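Speaker notes, Shiela Dizon
Travberg Records and Information Day, Saturday, February 1, 2025

# Who says that's what it stands for?

**Opening (keep it short, they've just had lunch)**

Start with the letter. Radard wrote to every supplier in September asking them to "complete the SRF and return to the CPT within the usual SLA". Read it out once, slowly, and wait.

Ask for hands: who knows what an SRF is? Then ask two of the people with hands up to say it aloud. When I tried this at Pascual I got Supplier Registration Form and Service Request Form. Both people were sure. Radard meant Site Return File.

So my subject is the lookup list, the thing you go to when you meet a set of letters you don't know. I don't trust most of them and I'd like you to trust them a bit less by the time you get your tea.

**What I did**

- Took our own in-house list at Pascual. 183 entries when I began.
- Took 200 abbreviations out of real letters, minutes and forms, from the same filing run.
- Looked each of the 200 up in our list, then on Drotomia.
- Wrote down what I was told, and then went and asked whoever had written the letter.

The last step is the dull one and it took most of the winter. Say so. It is also the only step that tells you anything.

Say too that this is one office's post. I wouldn't hang a national figure on it and please don't quote me as if I had.

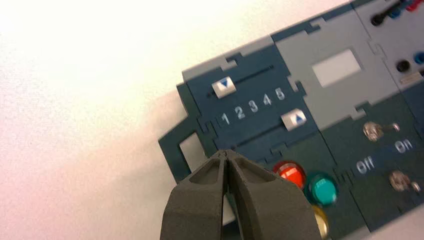 Of the 200, Drotomia gave an answer for every single one. People hear that and nod. I'd hear it and worry. A reference that never says "don't know" is either very good or it's filling the gaps, and 130 of those answers matched what the writer meant. The rest were real phrases that fit the letters and had no connection with the document in my hand.

(Pause. Somebody will say 130 is good. It's fine if you're doing a crossword. If you're deciding which form to send back, it's poor.)

**The question-and-answer page**

You'll all have landed on one of these. It asks what the letters stand for, gives you the full name, then asks how you'd shorten the full name and gives you the letters back. Same fact, facing the other way. Then it asks you a third time.

My complaints, in order of how cross they make me:

1. No source. It doesn't say where the long form came from, so you can't check it.
2. No date. Bodies change their names and keep their initials, or the reverse. Which year is the page telling you about?
3. Repetition passes for confirmation. You find the same wording in several places and feel safe. In the cases I chased, the wording matched down to a misplaced hyphen, so I'd call that one witness with a loud voice.

Don't go on about hyphens. You went on about hyphens last time.

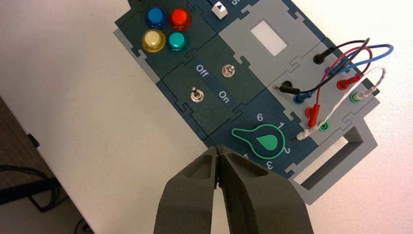
p. 4

**Our own list was no better (own up to it)**

I'd assumed ours would win because we wrote it. Some of what I found:

- CPT was in twice, with different meanings, forty lines apart. Neither was Radard's.
- Entries for teams that had been closed or merged, with nothing to say so.
- One set of letters spelled out with a question mark after it. I rather like that one. At least whoever typed it was being straight with us.
- Several abbreviations that, as far as I could find, appeared nowhere except in the list. Someone had put them in to be thorough. A list that defines words no one uses is homework.

Point about capitals: the list was all upper case, so you couldn't tell a set of initials from a short word somebody liked to shout. We had STAR in there. No one could tell me what it stood for and I'm fairly sure it stood for "star".

**What the list ought to carry**

Put the slide up and leave it up. For each entry:

| Field | Why I'd want it |
|---|---|
| Letters, as written | Capitals and full stops do matter |
| Long form | Copied from a document, never guessed |
| Where found | Title and date of that document |
| Who uses it | One team? One firm? Everybody? |
| Last checked | If blank, treat it as a rumour |

I know what the objection is: no one has time. Then have a shorter list. I would sooner have thirty entries with a source than our old 183 — and I speak as the person who had to weed them.

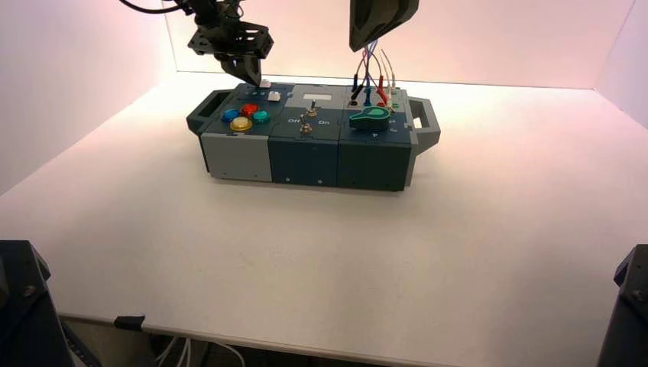 *Task board with three modules and two carrying handles, grippers overhead.*

**The case against me**

Be fair here, there'll be someone from Drotomia's reader panel in the room.

They will say a quick guess is better than nothing, and that a sensible reader uses context. Partly true. If the letter is about drains and the site offers you a dance school, you'll work it out. The trouble is with near misses. Supplier Registration Form sounds right. It sits nicely in the sentence. I nearly sent one in.

They will also say the fault lies with people who write SRF without spelling it out. I agree completely, and I'd still like the list to say when it doesn't know.

**If there's time**

Do the STAR story properly. Otherwise skip to questions.

**Likely questions**

*Should we ban abbreviations?* No. I've seen it tried. People just make up shorter words.

*Can the list be built automatically?* You can collect the letters that way. I haven't seen it collect the meanings without making some up, and I'm open to being shown. Bring me the letters it got wrong as well.

*Will you share the spreadsheet?* Yes, with the correspondents' names taken out. Sign the sheet by the door and please print clearly.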